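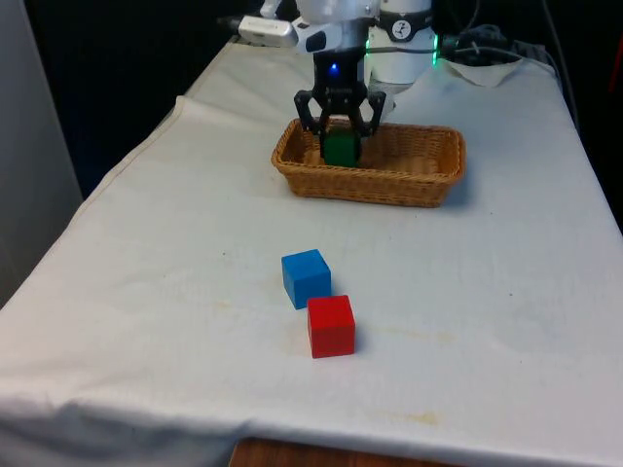

How close can a person work to a small arm that only moves blocks?

Posted by Mỹ Hoàng, May 26, 2025

We have one arm on a table at our Wallcombe site. It picks up painted wooden cubes and handles them in and out of a basket, over and over, while we log the results. A person sits nearby to reset the cubes between runs. The arm is sold as a collaborative model, and the person who set it up told me that means we don't need a fence, a risk assessment or anything else. Our building manager wants a written rule before we go on. I have read parts of ISO 10218 and I get lost in it.

What I need to know:
Is the "collaborative" label enough by itself?
Can someone reach in to move a cube while the arm is paused but still powered?
Does it matter that the table has a cloth on it and cables near it?

We do 30 picks per session, if that changes anything. Arm speed is set at 430 mm per second.

Rawiri Paewai

No, the label isn't enough. The standard looks at the application, so that means the arm plus the gripper plus the part plus the table plus whatever the person is doing. A blunt arm holding a foam ball and the same arm holding a knife are two different jobs. You need a risk assessment for yours. For a setup this size it can be a couple of pages. List each task a person does near the arm (resetting cubes, clearing a dropped one, changing a program, cleaning), what could hurt them during it, and what you do about it.

On the speed, 430 doesn't tell you much without knowing where a hand could get trapped. A free arm bumping your forearm is one thing. Fingers caught between the gripper and a table top are worse, and the rim of a basket is another place to get pinched. Look at the whole downward move and ask what is under it. The usual reference for contact limits is ISO/TS 15066, and much of that material was brought into the 2025 edition of ISO 10218-2. Check which edition your insurer or local inspector goes by.

For manual teaching with the pendant, the old rule of staying at or under 250 mm per second still applies. People forget that one.

Reaching in on a program pause: I wouldn't allow it. A pause in the program is only a wait command and a signal can end it. Use a safety-rated stop, tied to something the person does on purpose, and have the restart button where you can't press it with your other hand still in the basket. Write that down as the rule.

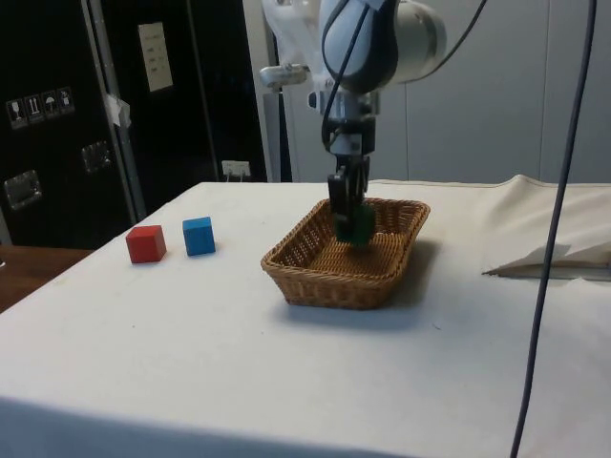 With the grip closed on a cube inside the basket like that, you also have to decide what happens when somebody hits the emergency stop. Some grippers hold when power is lost and some let go. A wooden cube dropping an inch is nothing. A hand caught between the fingers is a problem if they hold, so the operator has to know how to open them by hand. Test it, write down which way yours behaves, and tape it up next to the stop button.

Cloth: fine in principle. Tack it down or clip it under the table so it can't bunch up and get picked up along with the part. Keep loose sheets and covers away from the joints. Cables should be tied back with enough slack for the full reach of the arm, and kept out of the spot where the person sits or stands.

Vaughan Tamihana

we run a Jarus arm at our place and never had a fence. 3,000 hours and no injuries. just keep your hands out of it and you will be fine

Ataahua Donnelly

I agree with nearly all of Rawiri's post. Hours without an injury don't count as an assessment, and an inspector won't take them as one.

Two things to add. Redo the assessment when you change anything: gripper, part, speed, table position. We swapped fingers in April and the new ones had a gap just the right size for a thumb. Also keep the safety settings under a password and print the checksum, if your controller shows one, on the same sheet as the assessment. Then you can compare it at the start of a session and see whether someone has changed the limits.

For the person resetting cubes, we use 3 lines on a card:
Press stop and wait for the stopped light.
Move the cubes.
Step back behind the tape, then press restart.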